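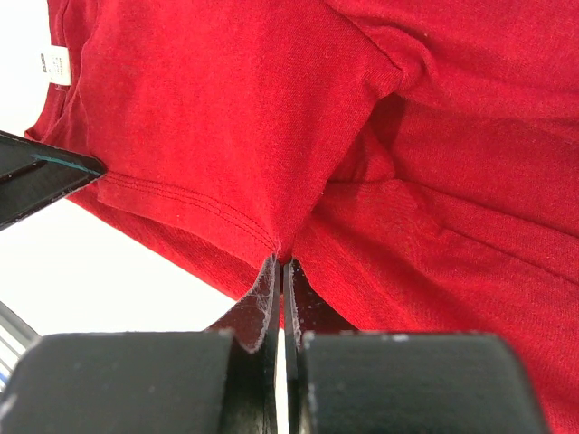
Slide 1. Red jersey T-shirt, care label and hem.

Leave the first slide up while people find seats. Start when the doors close.

Good evening. I'm Stamatia Sarantis and I teach the clothing care evening class at the Rurton center. The talk tonight is on knit shirts: how to read them, wash them, fold them and fix the hem when it goes. Questions at the end, but stop me if you can't hear.

Start with the slide. Ask the room what they look at first on a shirt like this. Most will say the color. Let a few people answer, then point to the label and the hem. Those are the two places I want them to check before they do anything else with a T-shirt.

The label. Small white one, stitched in near the edge of the shirt. The print is too small to read from any seat in this room, and it's too small for me at home without glasses. Tell them to keep a magnifier in the laundry area, hanging on a string. If the label scratches, people cut it out and then have no idea what the fiber is. If you must cut it, tape it inside a notebook and write down which shirt it came from.

Pass the notebook around here. It's Nicanor Tovar's and he would like it back. He has 57 labels in it.

The fabric. Jersey is a knit, so it is made of loops, and loops stretch. On the slide you get faint diagonal lines in the knit and small lighter flecks all through the red. People see flecks in a shirt and think it's lint or fading. Sometimes it is. Sometimes the yarn is mixed that way from the start. Rub it with a damp finger. Lint comes off.

Point out how much darker the red looks down in the folds. Same shirt, less light. If you are checking for stains or matching thread, lay the shirt flat by a window first. I bought the wrong thread in April because I matched it to a crease.

Washing. Keep this short, they have the handout.
Reds go in with reds for the first 3 washes. Turn the shirt inside out. Cold water unless the label says otherwise. Don't fill the drum past the point where you can still push a hand down the side.
Drying: over a rack, folded at the underarm. Pegs at the shoulder leave points in jersey and you will wear those points all day.

Someone will ask about vinegar to set the dye. I have tried it and seen no difference. Dwayne Montoya disagrees and he is in the second row, so let him talk, two minutes.

The hem. Back to the slide. Two rows of stitching, side by side, following the folded edge, in a darker red than the shirt. On most shirts from a store, two rows like that on the right side mean a twin needle or a coverstitch machine, and both leave some give in the seam. A plain straight stitch has very little. Pull the hem and a plain stitch snaps.

Demonstration. Pick up the practice shirt from the table. Pinch the hem and lift it, so the cloth gathers into a peak the way it does on the slide. Then let go and smooth it out. Ask them to do the same with the hem of whatever they have on, if it's a knit. If the thread crackles, the seam is on its way out.

Home repair, by hand:
Ballpoint needle. A sharp one can cut the loops.
Polyester thread, single, one shade darker than the shirt if you can't match it.
Small backstitch, and stretch the fabric slightly every few stitches so the thread has slack.
Start 2 inches before the gap and finish 2 inches past it.

Hold up the bad one I did on purpose – puckered all the way along. Then the good one.

Folding. Five minutes, no more, I ran over last time.
Lay the shirt face down. Smooth from the middle out to the sides with flat hands. Check the side seams. On cheap jersey they twist toward the front after washing, and if you line up the seams the shirt will never lie flat. Line up the shoulders and let the seams go where they want.
Sleeves in, sides in, then up from the hem in thirds. Hem goes inside the fold so it doesn't curl.
Anyone who rolls their shirts can keep rolling them. It's fine for a drawer, less good for a shelf.

Give out the practice shirts, one per pair. Thodoris Tzavaras has the box. Walk around while they do it. Watch for people pulling on the sleeves to straighten the body.

Questions. Likely ones: pilling (comb, light hand, flat surface), stretched necks (steam helps a little), deodorant marks (separate class, sign-up sheet by the door).

Collect the needles and count them back into the tin before anyone leaves. Shirts go back to Thodoris. Next month is Braulio Robles on wool socks, same room.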